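Robot Learning for Manipulation
Notes for Unit 5: Learning from corrections
Olaia Casado, 15 Aug 2021

Last unit we trained a policy on clean demonstrations only. The trouble is drift. A small error at the start of a grasp puts the hand somewhere no demonstration went, and the policy has nothing to copy from there.

The Brusta method handles this by recording the recovery as well as the task. An episode starts from a layout the policy has already failed on. The operator takes over and finishes the job, and only the part after the takeover goes into the training set. Verena Mösli's version adds a weight for each segment, so that short fixes are not drowned out by long reaches.

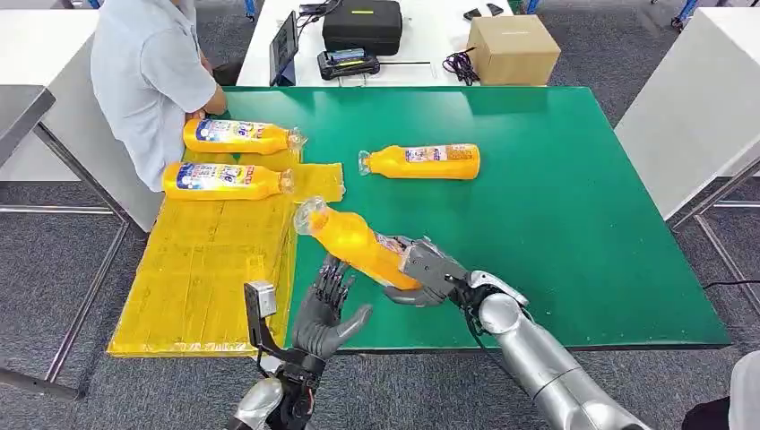 Figure 3. Bottle task, head view. One bottle in the right hand, three on the table, yellow film at left.

Film is a hard case for the depth estimate — it is translucent and it folds. A bottle resting on film also sits differently from one lying directly on the mat, so the two are logged as separate start conditions.

Result to remember: with 20 corrected episodes added, failed grasps on film went from 19 to 5 over the same test set. Failures on the bare mat did not change. The gain is local to the states that were corrected.

Reading: the Wolthorpe report, section 3. Skip the appendix.

For next time: write down how you would pick the takeover point if no operator were watching. Half a page is enough.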